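Paper clip

A paper clip is a small fastener that holds sheets of paper together by pressure, without piercing them. Most are made from a single length of steel wire bent into loops. The sheets slide between the loops, and the springiness of the wire keeps them in place. Because the clip leaves no hole, papers can be separated and clipped again as often as needed.
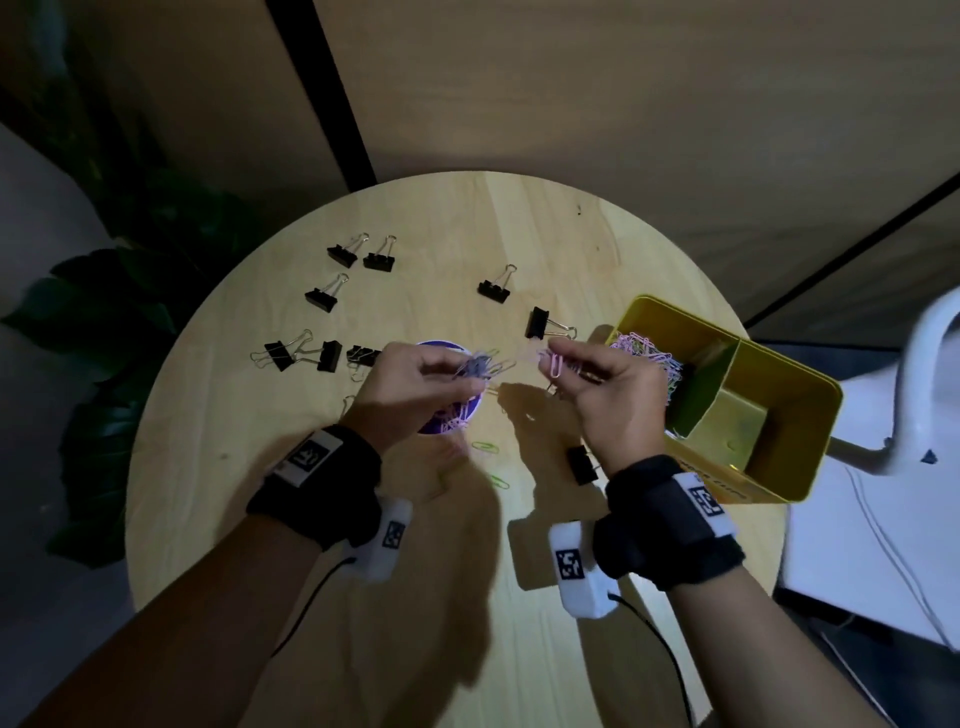 Before bent wire clips came into use, loose papers were held together in several ways. Clerks sewed them through one corner, tied them with ribbon or tape passed through slits, or sealed them with wax. Straight pins were the cheapest method and stayed common in offices long after clips could be bought. Pins rusted, pricked the fingers and left holes that grew larger each time the papers were taken apart.

Wire clips became practical in the second half of the nineteenth century, when steel wire of even thickness could be made cheaply and machines were able to bend it at speed. Many shapes were patented in those years. Some had square ends, some had pointed ends, and a few had long tails meant to make them easier to pull off.

Shapes

The most familiar shape is the Gem clip, with two rounded loops, one inside the other, made with three bends. It appears never to have been patented in its basic form, and it was being sold in Britain by the late nineteenth century. A patent for a machine to make clips of this kind was issued in the United States in 1899.

A Norwegian, Johan Vaaler, is often named as the inventor. He did receive patents for a clip, but his design lacked the inner loop of the Gem and was never widely sold. The story became popular in Norway after the Second World War, during which some Norwegians had worn paper clips on their clothing as a quiet sign of unity under occupation.

Other shapes remain in use. The owl clip has two round eyes and is less likely to catch on nearby papers. The ideal clip, sometimes called a butterfly clip, is larger and crosses over itself, and is used for thicker bundles. Triangular clips are common in Italy and parts of Eastern Europe.

Materials and finish

Ordinary clips are made of low-carbon steel wire, usually coated with zinc to slow rusting. Stainless steel costs more but does not stain paper in damp storage. Brass and copper-colored clips are mostly decorative. Colored clips are steel wire with a thin skin of vinyl, or with a painted finish. The vinyl gives a better grip on glossy sheets but makes the clip slightly thicker. Clips molded entirely from plastic are lighter and do not rust, though they hold fewer sheets and tend to bulk up a file.

Wire has to be stiff enough to spring back but soft enough to bend without cracking. If too many sheets are forced in, the wire passes the point at which it can return to its first shape, and the clip stays open.

Manufacture

Wire is fed from a large spool into a machine that cuts it to length and pushes it around a set of small wheels or pins, one for each bend. The finished clips drop into a bin and are then boxed by weight or by count. The basic method has changed little in a century. Cut ends can be sharp, and some makers round them off so that they do not scratch the page.

Use in archives

Archivists generally remove metal clips from papers that are to be kept for a long time. Rust spreads into the fibers and leaves a brown outline, and even a clean clip can dent or tear a brittle sheet. Where a clip must be used, a folded strip of acid-free paper is placed between the wire and the document. Odette Gilbert's handbook for small collections, "The Dundora Papers," describes a box of 398 letters in which the first and last sheet of nearly every bundle carried a rust mark. She recommends paper folders in place of fasteners.

Other uses

A straightened clip is often used to press a recessed reset button or open a stuck disc tray. Clips have also served as zipper pulls, bookmarks and ornament hooks. In schools, linked clips are used for counting and measuring, and floating a clip on water is a common way to show surface tension.

See also: Binder clip; Staple; Treasury tag; Bulldog clip

Contact the editors | © Vendinora Reference | Back to top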